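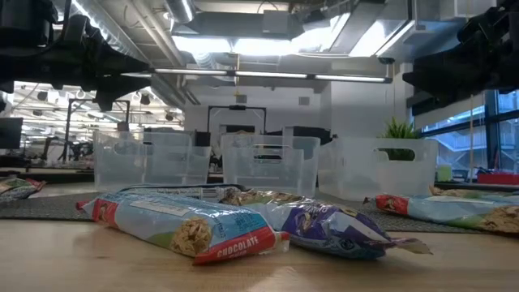
Can You Teach a Robot by Holding Its Hand?

By Saskia Halliday

Think about how you learned to tie your shoelaces. Somebody probably showed you. Maybe they put their hands over yours and moved your fingers through the loops. Then you had a go yourself, got it wrong, and tried again.

People are now trying to teach robots in a similar way. You may have heard that this makes robots "learn just like kids". I don't think that is quite true, and by the end you can make up your own mind.

Two ways to show a robot a job

The first way is by hand. A person takes hold of the robot's arm and pushes it where it needs to go. The motors go soft so the arm can be moved, a bit like bending a desk lamp. While this happens, the robot's computer saves the position of every joint.

The second way is by remote control. The person stands back and moves a controller, or sometimes a smaller copy of the arm. When the person's copy bends at the elbow, the robot bends at the elbow. When the person squeezes, the gripper closes. Cameras often record at the same time, so the computer can match what the arm did with what was in front of it.

Each turn is called a demonstration. One is hardly ever enough.

Why snacks are tricky

Picking up a packet of biscuits sounds like the easiest job in the world. You could do it with your eyes shut. For a robot, it is a pretty mean test.

A packet is squashy, so its shape changes when you grab it. The wrapper is shiny, so light bounces off it and can confuse a camera. Packets also slide over each other and hide each other. If you squeeze too hard, you get crumbs.

You also have your sense of touch. You can feel a packet slipping before it falls. Plenty of robot grippers can't feel anything at all, and the person at the controls can't feel it for them either.

Does it work?

Sometimes! But be careful with videos. Shona Merrick, who trains robot arms at Prirnwood, told me her team recorded 1,744 demonstrations of one job: pick up a packet, put it in a bin. How many would you need? I'd guess 2, and one of those would be for fun.

After all that practice, they gave the robot 60 tries by itself. It got 40 of them right. That means it missed 20, or one out of every three. If you dropped one in three of your snacks on the floor, your teacher would have something to say.

"The good tries make a lovely video," Shona said. "I'd want people to watch the other ones too."

So is it really learning?

It is learning something. A robot trained this way can often handle a packet that has been moved a little, and a machine that only repeats one fixed movement can't do that. But change the colour of the table, or turn down the lights, and it may get muddled. You would barely notice.

The robot doesn't know what a snack is, either. It has never been hungry. It has found patterns in what people did and it copies those patterns – sometimes very well, sometimes not.

Questions to ask next time you see a clever robot

Is a person steering it right now?
How many times did it try before this one worked?
Has anybody moved things around to see what happens?

If the video doesn't tell you, it's fair to wonder.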